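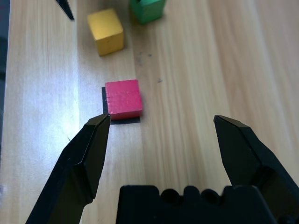
The red block on its black pad, seen from between the open gripper fingers. Photo: Hamish Lowther

In praise of the arm that stopped

18/10/2024

I love a good robot failure, and the one we had on Cesia is my favourite so far.

Cesia is our bench arm, and her job is dull on purpose. She picks up a painted block, sets it on a pad, lets go and does it again, 400 times in a run. We had 80 clean runs behind us and had started leaving the room while she worked (yes, I know). Then on one run she closed her fingers on a block, squeezed, and kept squeezing. The force reading had frozen at its last value. As far as the software could tell, she was barely touching the thing.

Hamish Lowther was at the desk and hit the stop. The block got a dent and the finger mount got a hairline crack, and that was the whole bill. It could have been a thumb, though, and I've had my thumb in there plenty of times to straighten a crooked block.

What thrills me is how small the cause was. A loose connector! The Drinik controller kept handing over the old number, and our code was happy to take it. We added a check that halts the arm if the reading hasn't changed in 200 milliseconds of closing, and it took Hamish 7 lines to write. I think every lab arm should have one, including the little slow ones everybody trusts.

I'd go further. Pull the plug on your own sensors, on purpose, with the arm running and your hands well away. We do it every January now, and the first round found two more faults, one of them in the old Irkum rig that I would have sworn was fine. Watching an arm notice that something is wrong and simply stop is a wonderful thing. I cheered the first time.

And please write it down and pass it around, even when all you broke was a block. Ours is pinned up beside the bench, dent and all.

Fletcher Quinlan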